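Himstead Fresh Produce Cooperative
Packing Shed Assistant (Seasonal, Part-time)
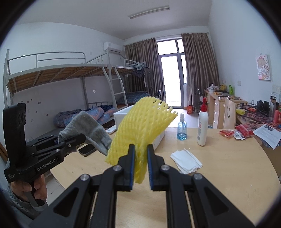 The Cooperative invites applications for the position of Packing Shed Assistant at its Relberg site. The appointment is for 26 hours per week over 4 months, with the possibility of renewal.

The successful applicant will grade and pack fruit, label cartons and keep accurate stock records. Fruit is packed in trays, cartons or foam netting according to the grower's order. Previous experience is desirable but not essential, as training is provided. Applicants must be able to stand for long periods and hold the right to work.

Applications, including a résumé and the names of two referees, should be addressed to Friederike Stöcker, Staffing Office, and received by Mon 10 June. Enquiries about rostered hours may be directed to Fredy Arboleda, Shed Supervisor.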